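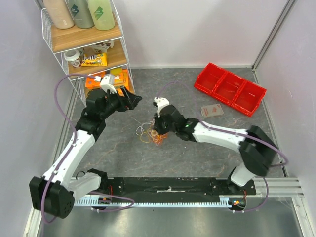
Gummibänder in Orange, Gelb, Weiß und Rot, dazu eine rote Schale mit drei Fächern und ein kleiner Karton mit rotem Aufdruck.

Kleinkram kommt unter die Leute: Kramabend im Laden Mumimard geht in den Winter

Es gibt in fast jeder Wohnung diese eine Schublade, man zieht sie auf, weil man ein Gummiband braucht, und dann kommt einem ein ganzes Knäuel entgegen, mitsamt zwei Büroklammern, einem halben Bleistift und dem Schlüssel, den man im letzten Urlaub gesucht hat. Wer so eine Schublade besitzt (und wer besitzt sie nicht!), der ist seit Mai im Laden Mumimard in der Unteren Gasse gut aufgehoben. Dort lädt Gunther Wendt regelmäßig zum Kramabend ein, und weil der Zulauf so schön geblieben ist, geht die Reihe jetzt auch über die dunklen Monate weiter. Der erste Winterabend ist am 7. Dezember 2024, Beginn ist um 18 Uhr, Einlass schon eine Viertelstunde früher, damit jeder in Ruhe seinen Mantel loswird und einen Platz findet.

Gedacht ist der Abend denkbar einfach. Man bringt von zu Hause mit, was sich an Kleinzeug angesammelt hat, am liebsten in der Schublade selbst oder in einem Schuhkarton, kippt es auf den großen Tisch und sortiert. Gummibänder, Schnüre, Knöpfe, Haushaltskerzen, Schrauben ohne Möbel und Möbelfüße ohne Schrauben, alles darf mit. Was man behalten möchte, kommt in Schalen und Schachteln, was man nicht mehr braucht, wandert in die Tauschkiste am Fenster, und aus der darf sich am Ende des Abends jeder bedienen. Es soll schon vorgekommen sein, dass jemand mit mehr nach Hause gegangen ist, als er mitgebracht hatte, und auch das nimmt Wendt niemandem übel.

»Ich hatte ja gedacht, das machen wir zweimal, und dann ist die Stadt aufgeräumt«, sagt er und lacht. Die Stadt war dann doch nicht aufgeräumt. 406 Anmeldungen hat er seit dem ersten Abend in sein Heft geschrieben, viele Namen stehen freilich mehrfach darin, denn wer einmal da war, der kommt gern mit dem Inhalt der nächsten Schublade wieder. Manche haben inzwischen gar nichts mehr zu sortieren und helfen dann eben am Nachbarplatz.

Die Gummibänder sind dabei so etwas wie die heimlichen Lieblinge geworden. Sie fallen überall an, am Spargel, am Schnittlauch, an der Post, und wegwerfen mag man sie nicht, sie sind ja noch gut. Bunt sind sie obendrein, und ein lockerer Haufen davon sieht eigentlich recht fröhlich aus, nur findet man darin nie das richtige. Wendt rät, nicht nach Farbe zu gehen, auch wenn es das Auge freut, sondern nach Länge, und jedes Band vorher einmal sachte zu dehnen. Zeigt es feine Risse, kommt es weg, denn ein mürbes Gummi reißt immer dann, wenn man gerade eine offene Mehltüte damit verschließen will. Klebende Bänder trennt er ebenfalls gleich aus. Die übrigen teilt er in kleine, mittlere und große, und mehr Ordnung braucht es für seine Begriffe nicht.

Dafür taugt am besten eine flache Schale mit drei Fächern. Tiefe Dosen mag er weniger, darin verschwindet das Kleine wieder unter dem Großen, und nach einer Woche hat man das Knäuel von vorher. Eine kräftige Farbe schadet auch nicht. »Rot sieht man«, meint er, »auch wenn die Zeitung drüberliegt.« Wer keine Schale hat, nimmt einen kleinen Pappkarton und steckt zwei Streifen fester Pappe hinein, das hält erstaunlich lange und kostet nichts. An den Kramabenden liegen Pappe und Scheren dafür bereit, und gerade die Kinder basteln mit einer Ausdauer, dass die Eltern zwischendurch ganz in Ruhe ihre Batterien prüfen können.

Neu im Winterprogramm ist der Regaltisch, und auf den freut sich vor allem Valentin Avram, der diesen Teil übernimmt. Er kümmert sich um das, was auf offenen Regalen herumsteht, also um Flaschen, Becher, Tüten und Schachteln, die in der Schublade keinen Platz finden und dann aus lauter Verlegenheit irgendwo abgestellt werden. Solche schmalen Drahtregale mit Holzböden stehen in vielen Küchen und Kammern, und sie sind auch wirklich praktisch, bloß sammeln sie eben alles Mögliche ein. Oben ein paar Flaschen, in der Mitte eine gelbe Tüte M&M's neben einem weißen Becher mit Deckel, unten eine orangefarbene Schachtel — so geht das los, und Avram findet daran überhaupt nichts Schlimmes.

Er ist nämlich kein Freund der ganz leeren Flächen. Ein Regal darf nach Leben aussehen, sagt er, und die Süßigkeiten sollen bitte dort bleiben, wo man sie findet. Seine Bitte ist nur, dass Flaschen mit Putzmittel oder Pflegemittel und das Essbare nicht auf demselben Brett wohnen, und dass jedes Brett ein Thema bekommt, das sich alle im Haushalt merken können. Was schwer ist, stellt er nach unten, was man täglich greift, in die Mitte. Etiketten gehören nach vorn. Mehr Regeln will er gar nicht aufstellen, und er hört sich lieber an, wie die Leute zu Hause wirklich leben, bevor er irgendetwas umräumt.

Wer mit dem eigenen Regal vorankommen möchte, kann zum Abend ein Foto mitbringen, ausgedruckt oder auf dem Telefon, und die Maße dazu auf einen Zettel schreiben. Breite, Tiefe und der Abstand zwischen den Brettern genügen. Avram zeichnet dann mit Bleistift auf, was wohin könnte, und schenkt einem die Zeichnung. Eine Besucherin aus dem Oberdorf hat beim Probelauf im Herbst auf diese Weise ein ganzes Brett gewonnen, auf dem jetzt ihr Radio steht, und sie hat zum Dank einen Napfkuchen vorbeigebracht, von dem noch heute geschwärmt wird.

Unterstützt wird die Reihe von zwei Betrieben aus der Nachbarschaft. Die Papierhandlung Bretard gibt Reststücke von fester Pappe ab, dazu Schachteln, deren Deckel fehlen oder deren Ecken gelitten haben, und die Teestube Mulcahy schickt zwei große Kannen herüber und am Winterabend auch Punsch ohne Alkohol. Der Unkostenbeitrag bleibt bei 4 Euro für Erwachsene, Kinder zahlen nichts. Darin ist ein Getränk enthalten, und wer ein zweites möchte, legt etwas in die Dose.

An den großen Tisch passen 18 Leute, wenn alle ein wenig zusammenrücken, am Regaltisch sind es neun. Deshalb wird um Anmeldung gebeten, entweder im Laden oder über den Zettelkasten an der Tür, in den man Namen und gewünschten Tisch einwirft. Wer spontan kommt, wird nicht weggeschickt, muss aber vielleicht eine Weile stehen. Erfahrungsgemäß wird nach der ersten Stunde der eine oder andere Platz frei, weil es doch auch schnell gehen kann mit so einer Schublade, wenn man sie erst einmal ausgekippt hat.

Ein paar Dinge sollten bitte zu Hause bleiben. Medikamente, Feuerzeuge und ausgelaufene Batterien kann der Laden nicht annehmen, und auch angebrochene Lebensmittel sind in der Tauschkiste fehl am Platz. Scharfe Klingen wickelt man am besten in Papier ein und schreibt groß darauf, was drin ist. Fremde Schlüssel hingegen sind ausdrücklich willkommen, Wendt hängt sie mit einem Schildchen an die Leiste hinter der Kasse, und zweimal hat sich auf diesem Weg schon eine Tür gefunden.

Für alle, die am ersten Termin keine Zeit haben, wird es im neuen Jahr weitergehen, die Abende werden wie gewohnt im Schaufenster angekündigt. Im Gespräch ist außerdem ein eigener Nachmittag für Nähkästchen, angeregt von der Handarbeitsrunde Cloveo, die schon eine beachtliche Menge einzelner Knöpfe angekündigt hat. Ob das im Laden stattfindet oder in den Räumen der Runde, ist noch nicht entschieden, Wendt möchte erst sehen, wie viele Tische er bis dahin zusammenborgen kann. Wer einen Klapptisch im Keller stehen hat und ihn für ein paar Stunden entbehren mag, darf sich gern bei ihm melden.

Mitzubringen sind eine Schublade oder Schachtel mit Inhalt, ein paar leere Schraubgläser, soweit vorhanden, und für den Heimweg eine stabile Tasche. Der Eingang liegt im Dezember auf der Hofseite, die Ladentür vorn bleibt abends geschlossen. Fahrräder können im Hof abgestellt werden.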